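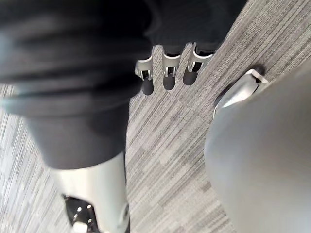
**Handout 4: Sleeves, covers and other things we hang on arms**

Every lab has a rule sheet. Cimon's runs to 71 entries, and I doubt most of them have ever stopped anyone from doing anything. Read them with a pencil in your hand.

Take the usual line, "fabric covers must be secured." Secured how? Checked by whom, and at which joint angle? A cover that sits well with the arm parked can ride up or bunch once the elbow bends. Unless the rule names a pose, it's a wish.

Same with "keep clear of reflective surfaces." Clear by what distance? A mirror-like panel behind the fingers puts ceiling lights in the view from the wrist, and the rule says nothing about that.
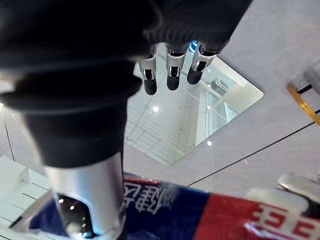
Kyung-hwa Ko objects that vague rules at least make people slow down, and that a sheet full of angles and distances would never be read. Maybe. I'd like to see the evidence.

For next time:

- pick one rule from the Walley sheet
- rewrite it so that a stranger could fail it
- bring the old wording too

Kvido Danko has the spare copies.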